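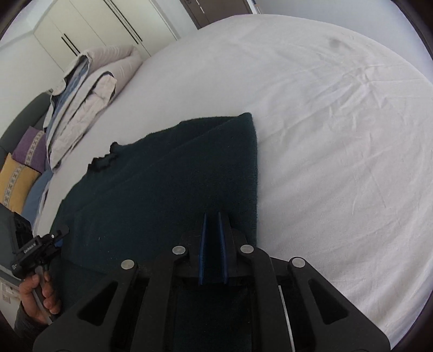 Plultowの公開日に行ってきた(長文)
掲示板:ロボット見学・展示会・オープンラボ

投稿者:ねじ山なめた
水曜にPlultowの公開日へ行ってきました。半休を取って正解でした。興奮が残っているうちに書きます。読みにくかったらすみません。

会場はLiaoという建物の608号室。エレベーターを降りると廊下に靴箱が置いてあって、そこでスリッパに履き替えます。スリッパ代が100円。受付で小銭がなくて焦りました。これから行く人は硬貨を持っていってください。

中は普通の住まいです。ラボっぽい白い床と安全柵を想像していたので、玄関を間違えたかと思いました。寝室のほうでやっていたのが、手持ちグリッパーFlilenを使ったタオル畳みの実演。人が柄を握って、先端の指でタオルの端をつまんで、折る。その動きをまるごと記録して、あとでアームに覚えさせるという流れです。

動画では何度も見ていたんですが、目の前で見ると全然違いますね! まず音。リンクが閉じるときに小さくカチッと鳴る。それから手首の使い方。実演の人は、つまんだあとすぐには引かないで、ほんの少し押し戻してから持ち上げるんです。そうするとパイルの毛羽が指の間で寝て、下の布まで一緒に連れてこない。自分も体験枠でやらせてもらって、最初は下のシーツごとつまみました。三度目でやっと上の一枚だけ取れて、思わず声が出ました。

体験は午後2時からの回だけです。午前の回は見学のみだったそうなので、触りたい人は午後に。

質問あればどうぞ。覚えている範囲で答えます。

投稿者:洗濯ばさみ工房
うらやましい! 申し込みのページを開いたときにはもう埋まってました。

指先の素材って触れました? 以前のFlilenは指が硬くて薄手の布で滑るという話を読んだことがあって、そこがどう変わったのか知りたいです。

投稿者:ねじ山なめた
触りました。青い細い指が向かい合わせについていて、押すと少したわみます。消しゴムほど柔らかくはなくて、古くなったゴムべらに近い感触。素材名も聞いたんですが、メモが汚くて読めません……。薄手の布については、その日はタオル地だけだったので何とも言えないです。

投稿者:夜勤明けサーボ
水を差すようで悪いんだけど、それってロボットの実演なの? 人がトングでタオルを畳んでるのを見てきた、という話に読めるんだが。
アームが動いてるところは見られた?

投稿者:ねじ山なめた
アームは別室で動いていました。ただし見学はガラス越しで、時間も短かったです。そっちを期待していく人は物足りないかもしれません。

でも私は手持ちのほうが断然おもしろかったです。どこで指を開いて、どこで待って、どの角度で布に入るか。アームの動画だと「できた」「できなかった」しか分からないところが、手持ちだと途中のためらいまで見えるんですよ。

投稿者:夜勤明けサーボ
ためらいが見えるのは人間だからでしょ。そのためらいまで学習させたら、アームがタオルの前で固まるだけじゃないの。

投稿者:布団たたき二号機
横からすみません、別の会社で似たような収録をやってます。

ためらいは入ります。本当に入ります。うちでは迷った回もとりあえず残して、あとで人が見返して落とすか決めています。きれいな回だけで学習させると、端をつかみ損ねた後にどうしていいか分からないアームができるので、迷ってやり直した回はむしろ大事にしてます。固まる個体も確かに出ましたけどね。タオルの手前で延々と指をぱくぱくしてました。

なので夜勤明けサーボさんの心配は当たってるし、ねじ山なめたさんの感動も分かります。

投稿者:洗濯ばさみ工房
指ぱくぱく、見たい(笑)

投稿者:霧吹き係
同じ日の午前に行きました。見学のみの回です。

補足すると、壁に収録数の表が貼ってあって、バスタオルの折り畳みが1003回になっていました。フェイスタオルの欄は空いていて、これからだそうです。私はあの表の前でしばらく立ち止まってしまいました。一回ずつ誰かが柄を握って、ベッドに広げて、折って、また広げて。途方もないですよね。

それと、寝室に案内されたときに思ったのが、ベッドの上で畳むんだなということ。うちも洗濯物はベッドに放り出して畳むので、妙に親近感がわきました。机の上で畳むデモばかり見てきたんです。

投稿者:ねじ山なめた
午前の回の方! 表、ありましたね。私は見たのに数字を写し忘れていたので助かります。

ベッドの上というのは本当に大きくて、マットレスが沈むんですよ。グリッパーを押しつけると布ごと下がる。机の感覚で「底に当てて滑り込ませる」をやると、シーツがついてきてしわが寄ります。体験で私が最初に失敗したのもそれでした。

投稿者:夜勤明けサーボ
だったら机で畳めばいい。わざわざ難しい場所でやる理由が分からない。家に机がない人はいないだろうし、ロボットを入れる家なら専用の台くらい置けるだろう。

投稿者:霧吹き係
うちには畳める広さの机がないです……。食卓は子どもの宿題と醤油差しで埋まってます。

投稿者:四畳半キネマ
同じく。ベッドか床。専用の台を置く場所があるなら、まず棚を置く。

投稿者:夜勤明けサーボ
それは失礼した。台を置ける家という前提がこっちの思い込みだった。
ただ、沈む面で1003回やるより、硬い面で先に仕上げてから移ったほうが早いという意見は変わらない。

投稿者:布団たたき二号機
順番の話は社内でもよくもめます。うちは硬い面から始めました。で、ベッドに移したら面白いくらい駄目になって、結局かなり録り直しました。Plultowさんが最初からベッドでやっているなら、その遠回りを避けたいのかなと想像します(中の人ではないので想像です)。

投稿者:くるぶし丈
Markonの見学会に行ったことがある者です。比較になるかと思って書きます。

あちらは手持ちの道具を使わず、人が離れたところからアームを直接操縦して収録していました。見た目の迫力はMarkonが上です。アームがぐいーんと来て、タオルがばさっと広がって、見学者から拍手が起きる。私も拍手しました。楽しかったです。

ただ操縦する人がものすごく疲れていました。力の加減が手に返ってこないらしくて、休憩をこまめに挟んでいた。手持ちなら布の引っかかりが手に来ますよね? そのあたり、体験した方どうでした?

投稿者:ねじ山なめた
来ます来ます! パイルのループに指先がかかると、柄のほうまでぷつっと伝わってくるんです。ほつれかけのところを挟んだときは特に分かりやすかった。あ、いま糸を引いてる、と思って力を抜いたら布が戻っていきました。

疲れ具合で言うと、体験の短い時間でも左手がだるくなりました。右ばかり気にしていたら、左の柄のほうを変に力んで握っていたみたいで、隣の人にも肩が上がってますよと笑われました。一日やる人はどうしているんでしょうね。

投稿者:布団たたき二号機
一日はやらせません。うちは交代制です。それでも夕方の分は折り目が甘くなるので、見返すと時間帯がだいたい当たります。

投稿者:くるぶし丈
折り目で時間が当たるのはすごい。

投稿者:四畳半キネマ
気になったんですけど、濃い色のタオルって画像で見ると折り目が見えにくくないですか。うちの紺のバスタオル、部屋の明かりだと自分でもどこが端か分からなくて、手探りで畳んでます。

投稿者:霧吹き係
そこ、午前の回でも質問が出てました。白いシーツに濃い青緑のタオルなので輪郭は拾いやすい、ただし重なった内側の段差はつらい、という答えでした。折り返しの端がぴしっと立っていれば見えるけれど、ふわっと乗っているだけだと同じ色の中に溶けてしまうそうです。

逆に白タオルに白シーツという組み合わせも録る予定だと聞いて、鬼だと思いました。

投稿者:夜勤明けサーボ
白に白はやるべき。ホテルは全部それだ。そこから逃げないなら少し見直す。

投稿者:洗濯ばさみ工房
夜勤明けサーボさんが少し見直した!

投稿者:夜勤明けサーボ
少しな。

投稿者:くるぶし丈
話がそれるかもしれませんが、生活感のある部屋で録るのって賛成ですか? Markonは壁も床も一色の部屋で、背景に余計なものを置かない方針でした。クッションひとつない。説明では、まず手元だけに集中させたいと言っていました。

投稿者:ねじ山なめた
私は断然、生活感のあるほう派です。Liaoの寝室は枕元に掛け布団が寄せてあって、紫とからし色のクッションまでありました。朝起きてそのまま、という雰囲気。ああいう部屋で動けてほしいんですよ、こっちは! 一色の部屋に住んでいる人を私は知りません。

投稿者:布団たたき二号機
うちは途中まで一色派、いまは生活感派です。ただ、生活感って油断すると固定されるんですよね。同じクッションが同じ場所にずっとあると、アームがクッションを目印にし始めます。どけた途端に畳む位置がずれる。あれは原因が分かるまで本当に悩みました。

投稿者:四畳半キネマ
クッションを頼りにするアーム、けなげで泣ける。

投稿者:くるぶし丈
なるほど、一色の部屋の理由はそれかもしれない。家に帰ってMarkonの配布資料を読み返したら、背景の影響について1ページ割いてありました。当日は拍手に忙しくて読んでませんでした。

投稿者:夜勤明けサーボ
ここまで読んで、実演としては地味だが中身は聞きたいことが多い、という気分になってきた。
知りたいのは、手持ちで録った動きがアームでどれだけ再現できているか。ガラス越しの別室で、アームは同じタオルを畳んでいたのか?

投稿者:ねじ山なめた
同じ色のタオルでした。同じ一枚かどうかは分かりません。私が見ていた間は、半分に折るところまでは行って、次の折りで角がずれて、最初に戻されていました。次の回は角まで合って、ガラスのこっち側がちょっとざわっとしました。時間切れで続きは見ていないです。

成功率は聞きました。「まだ外に出せる数字ではない」とのこと。こういうところで適当な数字を言わないのは好感を持ちました。

投稿者:夜勤明けサーボ
数字を出さないのに好感を持つのは甘い。出せる段階になったら出せ、と言うのが見学者の仕事だろう。

投稿者:ねじ山なめた
うっ、それはそうかも。次に行ったら聞きます。

投稿者:霧吹き係
午前の回はアームが調整中で動いておらず、ガラスの向こうで技術の人が腕のケーブルを留め直しているのを眺めていました。それはそれで楽しかったです。結束バンドの端をちゃんと丸く切る人で、信用できると思いました。

投稿者:洗濯ばさみ工房
見るところがマニアックすぎる。

投稿者:結露と定規
初めて書き込みます。介護の仕事をしていて、タオルを毎日山ほど畳んでいます。公開日のことはこのスレで知りました。

皆さんの話を読んで思ったのは、現場のタオルはもっとひどいということです。縁がほつれて、洗いすぎで硬くなって、大きさもそろっていません。きれいな新品で畳めても、うちの棚には入らないだろうなと。すみません、否定したいわけではなくて、畳んでくれるなら本当に来てほしいんです。

投稿者:ねじ山なめた
書き込みありがとうございます! そこは安心材料になるか分かりませんが、実演のタオルも縁からほつれがもさもさ出ていました。体験中に糸を引いたと書いたのも、その辺りです。新品ばかりで録っているわけではなさそうですよ。

大きさ違いについては聞けていないです。

投稿者:布団たたき二号機
結露と定規さんみたいな方の意見、開発側は喉から手が出るほど欲しいです。Plultowさんの公開日に質問用紙があるなら、ぜひそのまま書いてみてください。ほつれ、硬さ、ばらばらの大きさ。どれも録る側の部屋に座っていると忘れます。

投稿者:結露と定規
ありがとうございます。次回があるなら行ってみたいです。専門用語が分からなくても大丈夫でしょうか。

投稿者:霧吹き係
大丈夫です。午前の回には洗剤の話ばかり聞いていた方もいて、説明の人が楽しそうに答えていました。

投稿者:ねじ山なめた
次回は9月だそうです。日にちはまだ決まっていなくて、場所は同じLiaoの予定。フェイスタオルの収録が始まっていれば、そちらの体験になるかもと言っていました。

スリッパ代をお忘れなく。それと体験したい人は袖のすっきりした服がいいです。私はゆるいパーカーで行って、袖口がタオルの上をずるずる通り、せっかくの折り目を自分で崩しました。

投稿者:四畳半キネマ
9月、行きます。フェイスタオルなら勝てる気がする。

投稿者:夜勤明けサーボ
午後の回に申し込む。成功率は自分で聞く。

投稿者:洗濯ばさみ工房
今度こそ申し込みページに張りつきます! サーボさん、質問の答え、ここに書いてくださいね。

投稿者:夜勤明けサーボ
書く。シーツごとつまんだかどうかは書かない。

投稿者:くるぶし丈
Markonの次の見学会の案内が来たら、別スレを立てておきます。向こうは汚れ物の仕分けをやるらしいです。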